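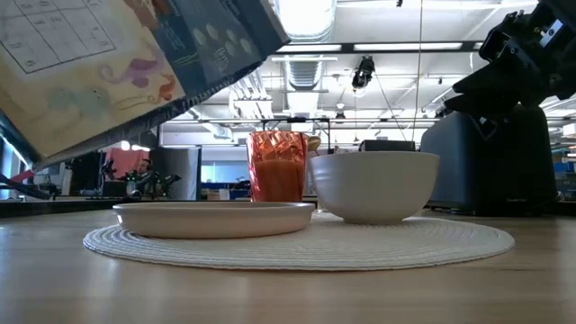
## 配膳中にグリッパーが少しずつ開いてしまう。電源?それとも設定?

**Américo Rebelo**

こんにちは。日本語の掲示板に書くのは久しぶりなので、変な言い回しがあったらすみません!

木の天板の上で、食卓の配膳をアームにやらせています。白い編み目の丸いランチョンマットを敷いて、浅い楕円の皿、深めの白いボウル、それからオレンジ色のカットグラス、という並びです。グラスにはオレンジ色の飲み物が入っています。

で、困っているのがこのグラスなんです。つかむところまではきれいにいくのに、持ち上げて横に動かしている途中で、指がじわ〜っと開いてくるんですよ。木曜の夕方にはとうとう落としました(高さが低かったので割れませんでしたが、天板はべたべた、心臓もバクバク)。

わかっていることを書いておきます。

- コントローラーはSturker、動作の記述はNkunaで書いています
- 把持力の設定は30
- エラーコードは47。ただし毎回は出ません。落とした回には出ていませんでした
- 皿とボウルでは一度も起きていません
- ログ上の累計把持回数は1,346回
- 電源を入れ直すとしばらくは調子がいいです

指先のゴムは拭きました。ケーブルも挿し直しました。把持力を上げればいい気もするんですが、グラスなので怖くて上げられません。モーターがへたっているんでしょうか?同じ症状の方、いませんか。

---

**Akihiko Yoshida**

うちもSturkerで似たことをやりました。先に言っておくと、原因が決まるまでは中身の入ったグラスで試すのをやめましょう。空のプラコップで十分再現できるはずです。それと、こぼした液がベースやコネクタにかかっていないか、電源を落として見てください。かかっていたら、そこで作業は止めてメーカーに相談したほうがいいです。

本題ですが、私なら保持電流の制限を疑います。うちの機体の場合、47は指モーターの温度警告でした(版によって番号の意味が違うことがあるので、お手元の説明書で確認してください)。警告が出る手前から保持電流が絞られていて、ログには何も残らないまま指がゆるむ、という動きだったんです。電源の入れ直しでしばらく直る、というのも似ています。その間にモーターが冷めるだけなんですよね。

皿とボウルが平気なのは、持っている時間が短いか、縁をつまんでいるからじゃないでしょうか。グラスは側面をはさむので、少しゆるむだけですべります。

試すならこの順番で。

1. 空のプラコップをつかませ、持ち上げずに30秒そのまま待つ
2. 指の開き幅とモーター温度を一緒に記録する
3. 温度が上がるにつれて開くなら熱、温度と関係なく開くなら機械側(ギアの摩耗や指の取り付けネジ)

あと、把持した後に開き幅を監視して、しきい値を超えたらその場で停止する処理はぜひ入れてください。停止したときに指が開く設定になっていないかも要確認です。私は昔それで、止めた瞬間に落としました……。

---

**Plullton**

把持力もっと上げれば?うちは最大でやってるけど何も落としたことないよ。つかんでるのは木のブロックだけど。

---

**Mudon**

↑グラスで最大はやめたほうがいいです、割れたら破片が飛びます。

私はYoshidaさんの手順の3番、取り付けネジのほうでした。片方の指だけネジがゆるんでいて、動かすたびに角度がずれていくんです。電源を切って、左右の指を手で軽くゆすって比べてみてください。片側だけカタつくようならそこです。ただ、再起動で調子が戻るというのは私のときにはなかったので、熱の線も捨てないほうがいいと思います。

---

**Américo Rebelo**

みなさん、ありがとうございます!さっそくプラコップでやってみました。ネジは左右ともカタつきなし。温度のほうは、30秒待つのをくり返していたら、途中から上がるのと一緒に指が開き始めました!47も説明書で見たら、やっぱり温度の警告でした。

ベースまわりに液はかかっていませんでした。今は一回ごとに休ませる時間を入れて、開き幅の監視を書いているところです。停止時の設定は……「開く」になっていました。直します。しばらくはプラコップで続けて、また開くようなら温度のログを貼りにきますね。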